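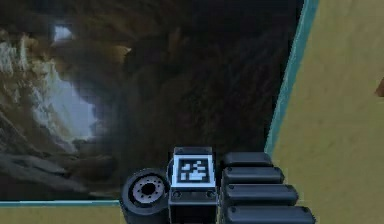
17 January 2024 – open day, sim corner

Writing this up the same evening while I still have a voice (barely). We had the doors open from after lunch until 5 and I was on the simulation bench the whole time, with Daryna Koval next to me on the real arm until she got pulled away to help Birger with parking. So these are mostly notes on the sim side. Kerstin, if you want the real-arm side, ask Daryna, she kept her own page.

Setup first, for whoever does this in September. I ran the wrist view full screen on the big monitor and kept the overview on my laptop. Last year we did it the other way round and people stood politely at the back. This time they came right up to the screen and started asking things, which was a treat! The wrist view is a strange way to see a room, you get a big chunk of gripper at the bottom and whatever happens to be behind it, and visitors had to work out for themselves where the arm was pointing. I left them to it. The kids were much quicker than the grown-ups.

The Bakke room loaded on the second try. First try it hung on the textures, same as it did for Fadime before Christmas, and I had to kill it and start over with a family of four watching me. Note to self: load it before the doors open and then don't touch it.

Favourite question of the day was about the marker on top of the gripper. A boy asked if it was a QR code and if he could scan it with his phone. I told him no, it's a simpler cousin, the software looks for the square and works out which way it's tilted and how far off it is. He tried to scan it anyway. Nothing, of course, but then three of his friends had to try too, and I got to explain pose estimation to a bunch of people holding phones up to a monitor. I'd do a paper handout of the tag next time – print a few on card and let people wave them at a webcam. Cheap, and they could take one home.

Second favourite: a retired fellow wanted to know why we'd bother hanging a picture on a wall in a pretend room. Fair enough. I said the detector needs something to be confused by. A bare beige wall is far too easy, and real houses have pictures and shelves and curtains in them. He was happy with that and then told me the picture was a terrible colour match for its frame. Dark brown rock and teal, he has a point. He also asked why it was so blurry when the gripper was so sharp, and I gave him the dull answer about texture resolution. Frøydis says there's a better mountain texture in the Vullow folder. I haven't looked yet.

Things that went well: the keyboard jog. I'd mapped the wrist to the arrow keys with the speed turned way down, and pretty well anyone could pick it up. Daryna's idea and a good one. The finger open/close on the space bar was a hit with the under-tens, who would happily have pressed it until closing.

Things that didn't: the reset. If somebody drove the wrist too close to the wall the arm just sat there in contact and shuddered, and I had to lean over and reload. 7 reloads by my tally, the last one in front of the people from Fostetti, naturally. They were nice about it. Their lead asked if the contact stiffness was the default and I had to admit it was, so that's on my list for tomorrow morning, near the top.

I also want the camera moved back a bit. At its present offset the bottom finger segment runs off the lower edge of the view, and so does part of the joint housing, and two different people asked me where the rest of it was. I know we match the offset to the real Druvum mount and I'm not proposing to change it for the training runs. A separate demo config would do me fine. Birger thinks that'll take 15 minutes. I'm writing that down here so I can show it to him later.

Numbers for Kerstin's report: 47 names on the sign-in sheet, though plenty of people walked straight past it, me included when I came back with coffee. Please don't quote it as attendance. Fadime has the sheet.

The Fostetti group stayed on after closing and we had a proper chat about whether they could borrow the room set for their own grasp tests. I said I'd ask. Kerstin, consider yourself asked – I'd be in favour, as long as they send back any fixes to the collision meshes. The wall cabinet in particular needs help and I'm sick of looking at it.

To do:
contact stiffness, try the softer values from Frøydis's branch
reset on a key, any key
demo config with the camera pulled back
look in the Vullow folder for that mountain
tags on card for September
return the long HDMI cable to Birger, it's in my bag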